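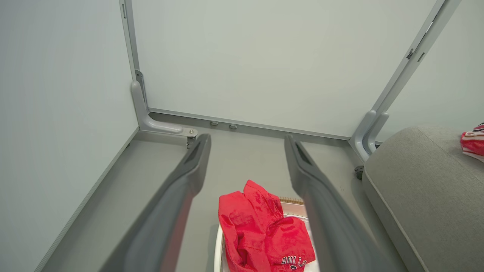
Keep the Dumb Planner

Every few months someone on our team proposes that we delete the motion planner. The argument goes like this. The learned policy now picks up clothes from a basket better than our scripted grasps ever did. It takes wrist camera images in and puts joint targets out. The planner sits in the middle of the stack, costs us cycle time, and is the part most likely to throw an error. So take it out and let the policy drive the arm all the way.

I maintain that planner, so I have a stake in this. I still think taking it out is a mistake for anyone doing laundry or other soft goods in a small cell.

Cloth is where learned control earns its keep. A shirt folded over itself has no pose you can estimate in a useful way. At Lutura we spent most of a year on a perception module that tried to find collars and hems, and it worked on the shirts we had tuned it on. A shiny jersey with a wrinkle across the lettering gave it three hems where there were none. The policy doesn't look for hems. It closes on a ridge of fabric and lifts, and most of the time that is enough.

The walls of the cell are another matter. They are flat panels on straight posts. We know where they are because we measured them, and they are in the same place on Friday as they were on Monday. The same goes for the brackets and the rail. Asking a network to learn the location of a corner post from camera images, over and over, when the number is already in a config file, is a poor use of data.

In August we ran the comparison that was supposed to settle this. Ifigeneia Liapis set up 1000 pick attempts with the planner checking every motion outside the basket, and 1000 with the policy in full control. Pick success was close enough that I would not argue over it. The full-control version was faster. It also touched the enclosure 17 times, against 2 for the version with the planner, and both of those came from a bracket that was modeled too short. I fixed the bracket model in an afternoon. I can't say what anyone would do about the 17 except collect more demonstrations and hope.

Dionysis Kontogiannis, who would like the planner gone, makes a fair point here. A light touch on a panel does no harm, and people bump into things when they reach into a closet. He also says our planner is slow because it is old, and he is right about that. Drodora, our planning library, still rebuilds the whole collision scene when a basket moves by a finger's width. One log from the comparison shows 1466 rebuilds in a single shift. Almost all of them were unnecessary, and that part is my problem to fix.

But those are complaints about a bad planner. They don't tell us to run without one. The change I want is modest. Draw a box around the basket. Inside the box the policy does what it likes, with a force limit. Outside it, the arm follows a checked path, and the scene gets updated only when the basket moves enough to matter. The handoff between the two needs real work – ours still pauses for a moment when it switches, with the fingers already full of cloth.

The team at Denwood went the other way and dropped planning entirely. Their demos look smoother than ours. I would like to see their contact logs.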